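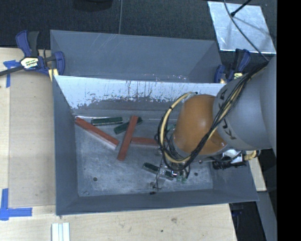

3. Bin and part set

The second test series used a gray metal bin with a scuffed bare floor. The part set, ordered from Zatard, consists of reddish-brown bars and dark green blocks. Parts were tipped in from a tray at a height of 30 cm and left as they fell – no part was straightened by hand.

Each layout was sorted into one of two groups:

Open: no part lies across another.
Crossed: at least one bar lies over a block.

A total of 259 layouts were logged in 20 sessions. Paint wear on the rear wall was noted before the first session. Scrapes there are dark against the white paint and can be mistaken for part edges, so the top 5 cm of the wall was left out of the edge count. The floor was not repainted. Results by group are given in section 4.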